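Setting up a battle in Manurung: the River Crossing scenario

3. Laying out the map and the two armies

Read this section after you have sorted the counters (section 2) and before you open the scenario booklet. Setting up takes most people an hour the first time.

3.1 Before you start

You will need the folded map, the two army sheets, the grey terrain tiles and the order cards. The optional weather cards are not used in this scenario. Leave them in the box.

The scenario covers one afternoon of the Zendinau campaign, when the Oketti army, marching south with its supply wagons, was caught with half its men on each bank of the river. The Oketti player begins with 3,584 men on the army sheet and the Fluririk player with 3,265. These totals include gunners and drivers but leave out the camp servants, who have no effect on play.

3.2 Placing the map

1. Unfold the map and lay it with the compass arrow pointing away from the Fluririk player.

2. Bend the folds gently backwards until the map lies flat. Do not iron it.

3. Put the three grey tiles marked R on the river spaces at the northern bend. The river was in flood in June and could not be forded there.

4. Place the bridge tile on the space marked with a small cross. The bridge is intact at the start.

5. Leave the mill and the chapel uncovered. They are printed on the map and need no tile.

Note: Older copies of the map show a second bridge below the mill. This was a printing error. Treat that space as open river.

3.3 Placing the Oketti army

1. Take the counters with a blue stripe and separate the foot, the horse and the guns.

2. Place the foot counters numbered 1 to 6 on the south bank, no more than two to a space.

3. Place the remaining foot on the road north of the bridge, in any order.

4. Put the wagons directly behind the last foot counter. They may not be placed off the road.

5. Keep the horse to one side. It enters on turn four along the eastern edge.

The 1,728 men on the south bank are all from the first division and are treated as rested. Everyone north of the bridge has been marching since dawn and is treated as tired. Turn the northern counters so that the side with the black corner faces up.

Caution: Do not place Oketti guns on the bridge tile during set-up. A gun counter that starts on the bridge blocks the road in both directions and the scenario cannot be played properly.
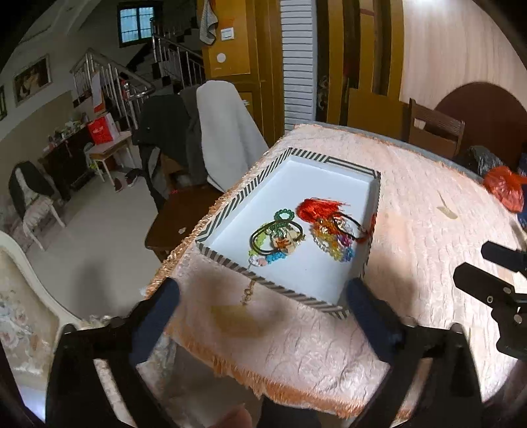

Can the Oketti player bring the horse on earlier than turn four?

Only by playing the Forced March card, and then no earlier than turn three. Every horse counter brought on this way starts tired and may not charge on the turn it arrives.

3.4 Placing the Fluririk army

1. Take the counters with a red stripe. Set aside the 252 light infantry, shown by the single counter with a bugle.

2. Place the main body in the wood west of the chapel, face down. The Oketti player may not look at these counters until they move or fire.

3. Place both gun counters on the low hill marked H. They must face the bridge.

4. Place the bugle counter anywhere within three spaces of the mill, also face down.

5. Put the commander with any foot counter. He may change counters once each turn.

Note: Face-down counters still take up room. If you forget this and stack too many in one space, move the extra ones to the nearest empty wood space before play begins.

3.5 Order cards and turn marker

1. Shuffle the order cards and deal five to each player.

2. Place the rest face down beside the map.

3. Set the turn marker at 2 p.m. on the time track. Each turn is half an hour, and the last turn begins at 6 p.m.

4. The Fluririk player takes the first turn.

If both players are new to the game, you may deal the cards face up and play the first two turns openly. Pick them up again at 3 p.m. and carry on as normal.

3.6 Checking the set-up

Go over the map once more before the first card is played. The wagons should be on the road, the guns on the hill should face the bridge and the turn marker should be at 2 p.m. The mistake we are asked about most often is a tired counter placed with its rested side up — if you find one after play has begun, turn it over at the end of the current turn and let any fighting already done stand.

Rules for movement over the bridge are in section 4.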